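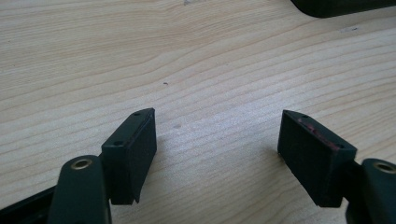 2020-01-21

Back on the Kukham land papers, the ones from the couple who split while he was working overseas. I typed up 963 lines of the family letters this morning (my wrists hate me!) and matched the plot numbers to the Ganis ledger. Plot 1396 is the one she signed over to the chapel, no doubt about it now. What I still can't find is his reply. 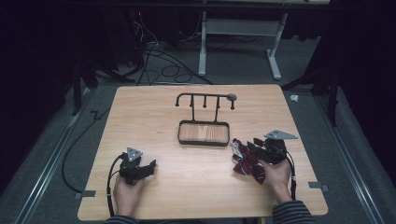 My guess is it went in with the Brinulcombe box, which runs to more than 1000 sheets and was never sorted by date, ugh. If anyone gets to it before me, look for blue airmail paper and a June postmark. Oh, and Kuruc's index has the wife's maiden name spelled two ways, so search both. I fixed it on card 1526 and left the rest alone for now. Starting on the box after lunch.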